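Little table, big gallery. Finally getting these up, it's been sitting in my drafts since February and I have 2 other pages waiting behind it.

If you're new, this is the small furniture corner of the Tanora blog. Low tables, trays, stools, things you can lift with one hand. No sofas. Somebody asked for sofas again, no.

This one is the low wooden table I went on and on about in the winter post. Square top, short legs, sits on the carpet by the wall. Styled with one black bowl and not a lot else. I like it plain. The previous tablecloth era is over and we don't speak of it.

## The top

Bought from Kabbaj, the shop behind the old bus station, not the big one out by the highway. They had it in the window with a lamp on it and a sticker half peeled off. Took it home in the rain wrapped in a moving blanket. Paid 800 for it, which at the time felt like a lot for something that comes up to my shin. Doesn't feel like a lot now.

Color is what sold me. In the shop it looked almost gray under those tube lights, then I got it home and it went full honey. 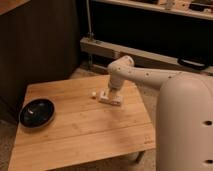

Oiled it twice the first month, then got lazy. Boards all run the same way, left to right from where I sit, and the seams make those long straight lines that I find very calming at 7 am with coffee. Grain is easy to see too, warm orange, no stain on it from me. People keep asking what color I used. None!! Just oil, thin coat, old T-shirt, wipe it off before you think you need to.

Things I get asked about the finish, quick answers:

- Oil or wax? Oil. Wax went streaky on my test piece.
- Does it mark? Yes. Use a coaster or make peace with it.
- Water rings, light sanding and more oil. Go with the grain please.
- Can it go outside? Mine doesn't. I wouldn't.

## The bowl

Foltel, their plain round one. Came in a set of 2 and I gave the other one away, regret it slightly. I wanted something dark so the table would look lighter, old trick, works every time. Tried a white bowl first and it just dissapeared.

Placement took forever. Middle looked like a waiting room. Right side I kept kicking it getting up. So, left, close to the edge, and it stayed there.
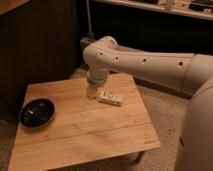
## Shine on shine off

Matte table, glossy bowl. That's the whole idea of this corner if you want to steal it. I had a matte bowl on there for a while, a Prostau one, nice bowl, lovely shape, and everything went flat. Like a room with the sound off. Moved the Prostau to the hall for keys, much happier there, everybody wins.

The gloss does show dust. And fingerprints. I wipe it with a dry cloth on my way past and that's all the care it gets. No spray, spray leaves a film and then you're polishing the film.

Also tried fruit in it. One lemon looks silly, a pile looks like a hotel. Leaving it with nothing in is fine. A bowl is allowed to just be a bowl.

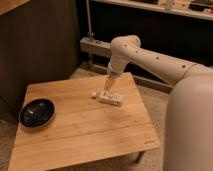
*Dark bowl, nothing in it, a bit of light on the inside. Table top in honey and pale orange.*

## The floor situation

Carpet is beige and came with the place. Not my pick. I fought it for a year with a rug on top, the rug crept, the table crept with the rug, I gave up. Now the short legs go straight on the carpet and it's steadier than it ever was. Downside, dents. Ice cube on the dent, leave it overnight, fluff with a fork in the morning. Sounds made up but it's the only thing I've tried that does anything.

Legs: check them when you first get it. Mine had one that wanted another half turn. Did that by hand, never touched it again. If yours wobbles on carpet it's probably the carpet, try it on a hard floor before you write to the shop.

And measure before you buy! I know, I know. But low tables look tiny in a shop and then you get one home and there's nowhere to put your feet. Cut the size out of newspaper, leave it on the floor for a couple days, walk around it. If you step on the paper every time, wrong spot or wrong table.

## Last one

Saved my favorite.
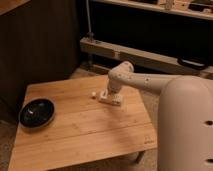

Every so often someone writes to say I should sand the logo off. I get it, I used to take labels off everything, I once spent a whole evening on the underside of a tray. But the mark by the front right corner is so small and so faint that you can't read it in any of my pictures, and sanding one patch means sanding the whole top or living with a pale spot forever. Leave it. If it really bugs you, turn the table so that corner faces the wall. Free, takes a second.

Comments got eaten in the last site move so if you asked me something and I never replied, ask again. I'm good for table questions, bowl questions, carpet dents. Not sofas.

Trays next, there are 13 of them and I still have to sort thru the pictures, so give me a bit.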